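Kershaw 台面套件 试用数据卡（README）
Lovisa Ljungberg　2025年5月
阅读时间：6 分钟

先说结论的位置：在后面。套件附带的说明书也是这么安排的，我读到倒数第二页才知道急停插头要自己接。

这个仓库放的是我们在 Kostville 试用厨房里给 Kershaw 台面套件录的数据，连同一份不太客气的试用记录。套件由 Woller 出品，宣传页上写的是“开箱即收拾厨房”。箱子确实开了。

仓库里有什么

episodes/　录制片段，共 77 条，一条一个文件夹
notes/　逐条备注，口气随当天心情变化
calib/　腕部相机标定文件，换过指垫以后请重新生成
tools/　切片和回放脚本
CHANGELOG　写得比正文认真

每个片段文件夹里有腕部视频、关节角、夹爪开合量和一句任务描述。任务描述是操作者现场用中文敲的，错别字保留。有一条写的是“把瓶子放回它该在的地方”，至今没人能说清那是哪里，训练时请自行决定要不要相信它。

套件实际到手的东西

臂、夹爪、腕部相机、安装板、电源、一张印得很漂亮的快速上手卡。上手卡共四步，第四步是“开始使用”。软件授权要另外激活，激活邮件进了垃圾箱，Woller 的客服说这很常见，语气里甚至有点自豪。

安装板上的孔位多得让人安心，能对上的是另一回事。我们最后用自备的螺丝固定，螺丝规格写在 notes/mounting.txt 里，省得下一位再跑一趟五金店。

任务

台面类：挪动瓶罐，把东西从水龙头边上移开，给擦台面腾地方。
水槽类：拿起海绵，送到水槽一侧，放下。
混合类：先瓶后海绵，或者反过来。混合类的成绩单请坐稳了再看。

抓取的判定很宽松：夹住、离开台面、没有掉，就算一次。放置的判定严格一些，要求松开以后物体自己站得住或躺得住，手伸过去扶一把的不算。扶一把的片段也留着，标签是 assisted，做失败分析时比成功片段有用得多。

水槽边的腕部视角：

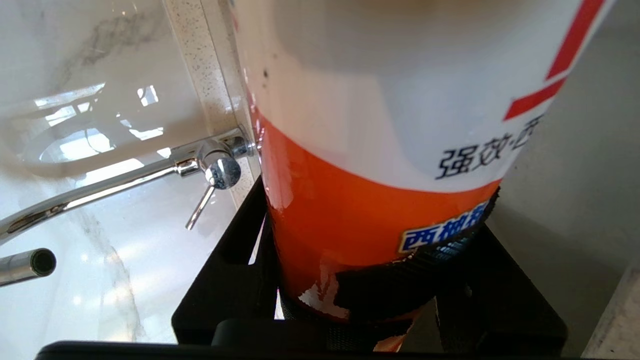 瓶子夹的是下半截，橙色那一圈。下一张换成海绵。 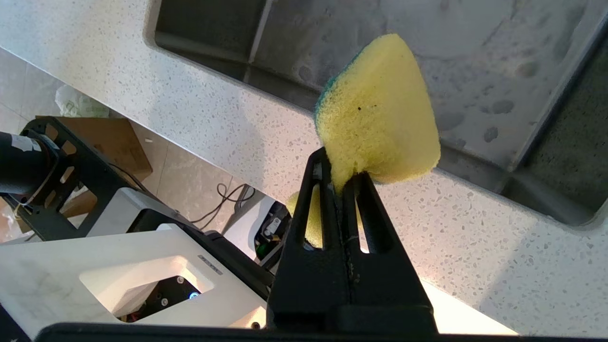
抓取表现

大圆瓶比我预想的好对付。夹爪从低处靠过去，指垫贴住瓶身下部，策略通常知道该用多大劲。麻烦在视野：瓶子一旦夹稳，画面就几乎被瓶子占满，瓶顶在哪里要靠猜。附带的默认策略遇到这种情况会停顿一下，像忘了自己进厨房要拿什么，然后继续。我对此有共鸣，但我没有标价出售。

标签上的字别指望拿来做可靠的识别目标。瓶身是弯的，指垫又会挡掉一块，腕部相机常常只能读到半个产品名。想做文字定位的，建议外接固定相机，套件里没有，价目表里有。

海绵是另一种脾气。它会变形，夹爪一捏，边缘就往里收，默认策略按物体外形估出来的夹持宽度跟着失准。把闭合速度调低之后好了很多，参数在 tools/gripper_soft.yaml。夹得偏一点没关系，只要后面的放置不要求它摆正。要求摆正的那几条，请直接翻到 notes/ 里的脏话部分（已消音）。

反光

抛光石材和不锈钢水槽凑在一起，对深度估计很不友善。窗光落在台面上会形成大块亮斑，水槽壁上的水渍又给了它一堆假纹理。Woller 的技术支持建议我们“避免反光环境”。他们卖的是厨房套件。

我们试过拉窗帘，误差会小一些，但那样录出来的数据只适用于住在洞里的人，所以正式片段都在自然光下录。曝光锁定与否写在每条的元数据里，字段叫 exp_lock，缺省值是错的，读之前先跑一遍 tools/fix_meta.py。

安装与走线

臂的底座要放在能看到水槽、又不会被水溅到的地方。这样的地方在多数厨房里不存在。说明书上的示意图画了一个没有水龙头的水槽，问题因此得到了解决。

线缆预留长度偏长，垂到地面以后很容易勾到脚。请用扎带收好，扎带不在箱子里。录制前检查一次腕部走线：手腕转到极限时，线如果绷直，图像会断流，脚本不会报错，只会安静地写入同一帧，直到你发现片子里的世界静止了。

和 Plaltside 的对照

同期还借到一台 Plaltside 的桌面臂，跑了同样的任务清单，数据没有放进这个仓库，对方的许可条款读起来像房屋租赁合同。只说体感：Plaltside 更安静，软件更丑，夹软物时不用怎么调；Kershaw 的遥操作手感更跟手，界面漂亮，漂亮到把错误信息藏在了三级菜单里。要是只录示教数据，我会选 Kershaw。要是指望它自己把厨房收拾完，我会选洗碗机。

已知问题

一、夹爪开合量在断电重启后会漂，归零再录。
二、部分早期片段的时间戳比视频慢半拍，已在元数据里标了 lag。
三、任务描述里“左边”有时指操作者的左边，有时指机械臂的左边。我们开会统一过，统一之后又出现了第三种左边。
四、固件升级会重置相机标定，升级提示里没有提这件事。

不适合的用途

别拿这份数据去证明某个策略能在任意厨房里工作。它全部来自同一个厨房，台面就那么几块，物件也就那些。也别用它评估抓玻璃杯，我们没录，原因是厨房里的杯子是我自己的。

许可与反馈

研究和教学可以随便用，商用请先写信。发现标注错误请开 issue，附上片段编号和帧号；只写“感觉不对”的也会看，排在后面。下一批数据打算在九月放出来，会多一些软包装，前提是 Woller 在那之前把替换指垫寄到。上一次催货，他们回了我一张快速上手卡。

相关条目
Kershaw 夹爪软物参数对照表
Kostville 试用厨房：录制规范与物件清单
Plaltside 桌面臂试用手记（上）
腕部相机标定：从头再来一遍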